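Manipulation Group: Pushing Policies and the Long-Horizon Problem

The tabletop pushing work that Rekha Shenoy and Satish Marar started last year now has a full set of results, and a short report is available on the group's internal pages. The question was narrow: how much does a language-conditioned pushing policy gain from being told, at each step, which block it should be attending to?

The baseline, Grenus, takes a camera view and a typed instruction and outputs a small displacement of the tool in the plane of the board. It has no explicit record of progress. Given "put the red star next to the red cylinder," it does well. Given an instruction that asks for all the blocks to be sorted by color, it tends to finish one group and then disturb it while moving the next. The tool travels in a straight line toward its next contact point, and the policy has learned very little about going around things it has already placed.

The second system, Dretis, keeps the same low-level policy and adds a slower planner on top. The planner looks at the board every 2 seconds and issues a short subgoal in plain text, naming one block and one destination. When the subgoal is judged complete, or when it has not been reached after a fixed number of steps, a new one is issued. Nothing in the low-level policy was retrained for this. Parvathi Krishnan wrote the planner interface and the completion check, and the check was the harder of the two.
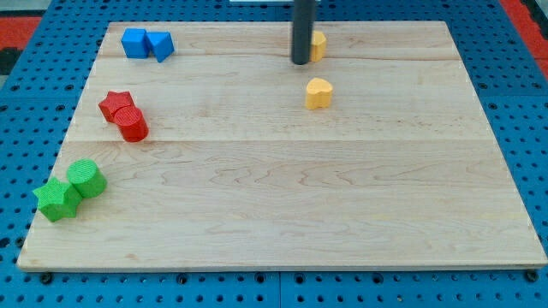 Training data for the low-level policy consisted of 598 teleoperated episodes, relabeled after the fact. Nandini Thomas cut each episode into overlapping segments and wrote an instruction for whatever the operator had done in that segment, whether or not it matched the original task. Relabeling mattered more than we expected. A policy trained only on the original task instructions followed short subgoals poorly, and adding the planner to it made results slightly worse.

Evaluation used 200 long-horizon instructions, split evenly between the two systems and run from matched starting layouts. Dretis completed more of them, and the gap was widest on sorting tasks. On single-block instructions the two were indistinguishable, as they should be – the planner has nothing to contribute there. Full tables, including the breakdown by instruction type, are in the report.

Failures fall mainly into two kinds. In the first, the tool loses contact with a curved side and the block rotates in place; cylinders resting on their sides are the worst case, as they roll past the target and the policy overcorrects. In the second, the completion check passes too early. Two blocks that look adjacent from the camera's angle may have a gap between them, and the planner moves on. Hema Nadar is testing a stricter check that requires agreement across several consecutive views. It removes most of the early passes but costs time on every subgoal.

Work still open: recovery when a block is pushed to the edge of the board, and instructions that refer to shapes by relative position ("the heart farther back"). The current label set contains few of the latter, and a new round of relabeling is planned for June. Anyone willing to annotate segments should write to Nandini – the tool runs in a browser and needs no setup.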